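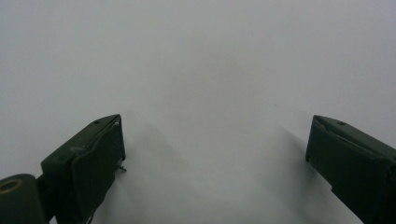
Open Day at the Skastel Knitting Mill

Visit report, June 16, 2019

The mill is at the end of a service road behind the Bredaser dye works, and the two sites share a boiler house and a weighbridge. Parking is on the dye works side. Visitors sign in at the gatehouse, collect a badge and walk across the yard to the yarn store, where the tour starts.

Skastel knits accessories for cold weather: hats, neck tubes, liner gloves and a small amount of heavy sock. There is no outerwear. Yarn arrives on cones, mostly acrylic and merino blends, and is held in the store at controlled humidity before it goes to the machines. The storekeeper wants 24 hours of conditioning for wool blends and accepts less for acrylic. Yarn that goes in too dry breaks at the feeders, and the static makes fly collect on the needle beds.

The knitting hall is one long room with 40 machines, arranged by gauge. Coarse gauge for hats is nearest the door, fine gauge for glove liners is at the far end. Noise is lower than I expected from a hall of that age – ear protection was offered and most of the group kept it around their necks. Each machine has a paper card clipped to the frame with the style number, yarn lot and tension setting. The same data is in the production system, but the operators fill in the card first and the system is updated at the end of the shift.

Glove liners come off the machine as a complete hand with the fingers closed, leaving only the cuff to be overlocked and the yarn ends to be drawn in. Drawing in is done by hand with a latch hook at a row of benches under the north windows. It is the slowest step in the building. A trial with a heat-fused end on the acrylic styles was dropped because the fused tip could be felt inside the finger.

Fleece gloves follow a different route. Fabric is bought in on the roll, relaxed flat overnight and cut with press knives. Direction of stretch matters: the high-stretch direction runs across the palm, and a blank cut the wrong way will pass a visual check and then fail on the hand former. The cutting foreman showed two blanks that looked the same to everyone in the group until he pulled them.

Pressing is done on heated flat metal formers. Dwell time is set per style. On the style running during our visit the setpoint was 126 degrees and the dwell 20 seconds, followed by a short cooling stage before the gloves are paired. Pairing goes by lot first and by length second, so that a left and a right from different dye lots do not end up in the same bag. Black is the worst color for this. Shade differences that are invisible in the hall show up in daylight, and final inspection has a viewing booth for that reason.

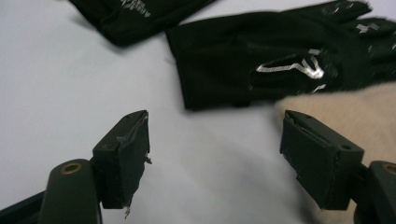
Beca Bowen asked whether the shade sorting could be skipped if each lot were simply knitted out and packed before the next one started. The answer from the inspection desk was that it is done this way whenever the order is large enough. Repeat orders and returns make it impossible to keep up all year, and the peak before November is the worst period, with several small lots of the same style open together.

The test room is upstairs. It handles abrasion, pilling, seam strength and dimensional change after washing. The pilling box was running when we came in. Wash tests are done at 30 degrees with the garment dried flat, measured at marked points before and after. Results go into a program called Zesent, which prints a one-page sheet per style. I asked for a blank copy and was given one. The layout is clear, although cuff stretch and cuff recovery are in different sections and ought to be next to each other.

Thermal insulation is not measured on site. Samples go to an outside lab, and only for styles where the customer asks for a rating. Wind resistance is handled the same way.

Lunch was at Từ, a noodle place across the main road from the gatehouse. It fills up at shift change, so go early.

The afternoon covered the boiler house and effluent treatment, which belong to Bredaser. Condensate from the pressing line is returned to the feed tank – the return line was re-lagged over the winter shutdown. The settling tanks are outdoors and the walkway is open grating, so flat shoes are needed. Color removal figures were on a board by the door, but the guide was short of time and we did not stop to go through them.

Bring a jacket for the yarn store. Photography is allowed everywhere except the sample room.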